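The Cable Nobody Budgets For
By Maite Urquijo

Every vendor pitch I sat through in October came with an uptime figure. Drurkwood's had two. None mentioned the cables on the outside of the arm, and those are what I end up paying for.

Our bin-picking cell has logged 1,402 hours. The arm is fine. I expect it to be fine at 3,000. The dress pack is another matter, and I don't believe the service plan that says to look at it once a year.
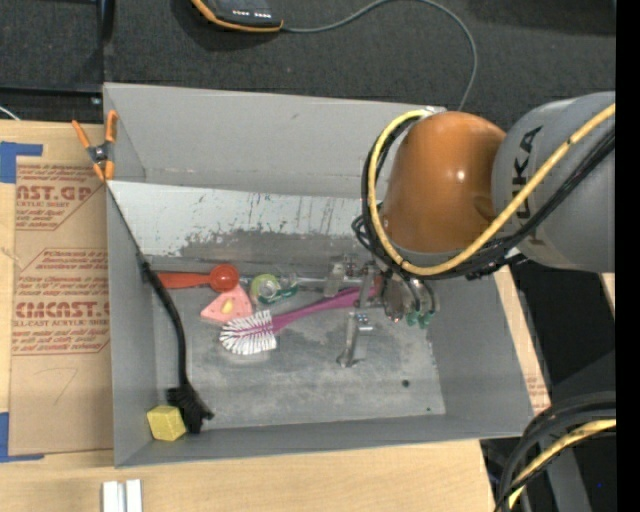 Bin-picking cell with a dish brush at the gripper. The yellow and black cables loop past the orange joint.

Reach into a deep bin and any slack has to go somewhere. A loose loop can snag on a rim or a clamp. My rule is a check every 100 hours, arm parked, hand along the full run, ties replaced if they slide. It takes 20 minutes.

Orno will sell you a sensor for this. I've read the brochure twice and still can't tell what it senses. I'd spend the money on spare cable.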